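4. Who sits at the table: independence and the creditors' vote

We turn now to a matter which, in our experience, troubles small suppliers a good deal more than it troubles the lawyers who write on the subject. When a company can no longer pay its way, the people owed money are asked to form a body and to vote, and the weight of each vote follows the size of the debt. On paper this seems fair enough, and for the larger lenders it very often is. The difficulty begins when one of those lenders is also, by some side door, a friend or relation of the company itself.

Take the case we have called Badwood, which readers will remember from Section 2. The firm made garden furniture and owed money to a bank, to a timber yard and to a long tail of small traders. It also owed a sizeable loan to Marti, a company whose sole director had, until the previous July, sat on Badwood's own board. Marti claimed a vote of 28 per cent. The timber yard objected, and was told, quite politely, that a person who has stepped down is no longer connected with anybody.

We find that answer hard to accept, and we suspect most people outside the profession would too. A link of that kind doesn't fade on the morning a resignation letter is posted. Koskela (Sirkka Koskela, whose patient reading of the creditor lists we have leaned on throughout) suggests looking at the loan itself: when it was made, on what terms, and whether a stranger would ever have offered it. We have followed her in this, and have applied the same three questions to every file in our set.

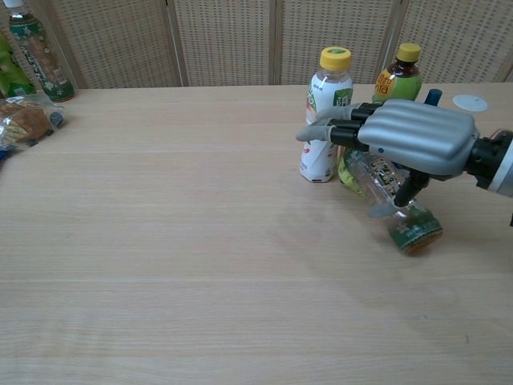

Figure 3. Robotic hand over a tabletop, with a clear bottle on its side beneath it.

The second case, Ilar, shows the same trouble from the other end. There the connected lender was left out of the vote altogether, which was right, but it was also left out of the room, and so the other creditors never heard how the debt had come about. It took 55 days for the papers to be handed over, and by then the only buyer had gone elsewhere. A lender may properly lose its vote and still be asked to come along and explain itself, and we would very much like to see that become the ordinary habit.

Detex, our third, was a happier business. The plan gave every trader owed less than 2,000 pounds payment in full within 60 days, and the connected lender agreed to stand behind them in the queue. We don't pretend that every case can be settled so kindly, though it is a comfort to know that one was.

In the section that follows we set out how these three files were chosen, and why we left the purely family-owned firms for another paper.

Comments (3)

Timber trade reader
Thank you for this. I was one of the small creditors in a case very like Badwood and I never did understand why we were outvoted. I do now, more or less!

M.
Would the three questions work for a loan that was later sold on to somebody else? I ask as it happens a fair bit where I work.

Old hand
Good section, and kindly written. I'd be a bit slower to praise Detex until the last instalment has cleared.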